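Play kitchen

A play kitchen is a child-sized imitation of a domestic kitchen, made for pretend cooking, serving and washing up. It may be anything from a single low cupboard with rings painted on the top to a whole run of units with an oven door, shelves, a tap and a sink. Play kitchens are found in homes, nurseries, playgroups, waiting rooms and libraries, and they are among those toys that tend to be handed on from one family to the next, often with a good deal of somebody else's toy food still rattling about in the cupboards.

Layout

Most play kitchens follow the plan of a real one, drawn in and simplified. The worktop usually carries a hob on one side and a sink on the other, with a little clear counter between them, and a splashback rises behind to hide the wall and give the whole thing a proper kitchen look. Tiled splashbacks, whether truly tiled or only printed, are a favourite with makers and with parents, who like a toy that sits comfortably in a family room.

The hob rarely has any working parts. Circles mark the places where the pans go, and a touch of red on one of them is enough to tell a small cook that the ring is hot and the soup must be watched. Some dearer models, such as the Varkusell corner kitchen, add a light under the ring and a bubbling noise – a feature which children adore and which grown-ups in the same room have been known to cure by taking out the batteries.

The sink

The sink is very often the busiest part of the kitchen. It is generally a shallow basin dropped into a hole in the worktop, with a raised rim to hold it in place and the outline of a drain moulded in the floor. There is seldom a real plughole, and the tap is nearly always for show. None of this troubles the children in the least, who will wash, rinse and wash again for a whole afternoon without a drop of water.

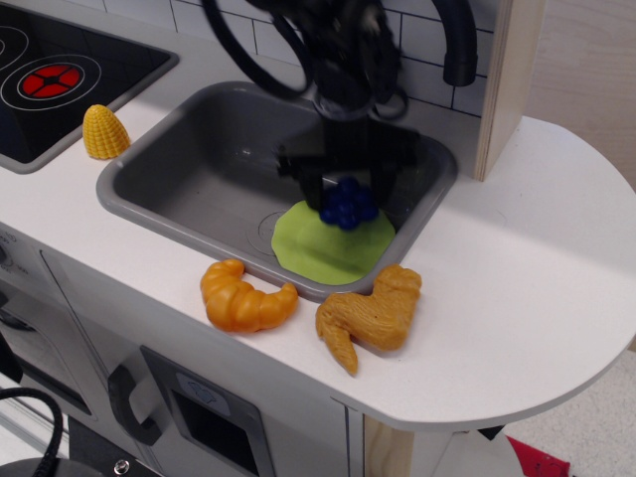

A play-kitchen sink with toy grapes and a green plate; corn, a croissant and a chicken wing are on the counter.

Because it is the one part of the worktop with sides, the sink also serves as a shop basket, a bath for dolls, a mixing bowl and a general place for putting things at tidying time. Basins that lift out are the easiest to keep clean, and it is well worth checking for this when buying second-hand. A lift-out basin can be carried to the real sink, washed in warm soapy water and left upside down on a towel to dry, while a fixed one has to be wiped out with a damp cloth and a certain amount of patience in the corners.

Toy food

Toy food is sold by the piece, in boxed sets or in nets, and most households end up with a happy muddle of all three. Sets of 12 pieces are common for the home, and nursery suppliers offer much larger ones; the Neruleck catalogue at one time ran to nearly 600 separate foods, among them three sorts of pie. Fruit and vegetables make up the greater part of most collections, followed by bread and pastries, with meat and fish some way behind.

Moulded plastic food is hard-wearing and wipes clean, and it can carry a surprising amount of detail. A cob of corn may have its rows of kernels, a croissant its folds, and a chicken wing the wrinkles of its skin. Grapes are usually made as a bunch, which keeps them together and spares everyone the hunt for single fruits under the sofa. Wooden food is heavier and pleasant to hold, and felt food is soft and quiet, though it does not take kindly to being washed.
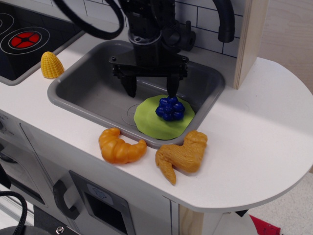

Scale is treated with great freedom. A croissant may be as long as a loaf, and a strawberry may fill a teacup, and the food from one maker hardly ever matches the plates from another. Collectors of older sets mind about this rather more than children do. Morag Paterson, whose handbook on toy kitchens is still passed around among collectors, gave a whole chapter to the question of plates, and came down firmly on the side of the small bright ones with a shaped or wavy edge, which she thought the prettiest thing in any toy cupboard.

Use in nurseries

In nurseries the kitchen is normally set against a wall, with a table close by so that meals have somewhere to go once they are cooked. The Carroll nursery in Multville keeps 39 pieces of food beside its kitchen and changes them over every January, putting some away and bringing others out, so that the old favourites come back feeling new. Two children can work comfortably at a single worktop, one cooking and one washing up, and a third is generally found a seat as the customer.

See also: Toy food; Tea set; Dolls' house; Pretend play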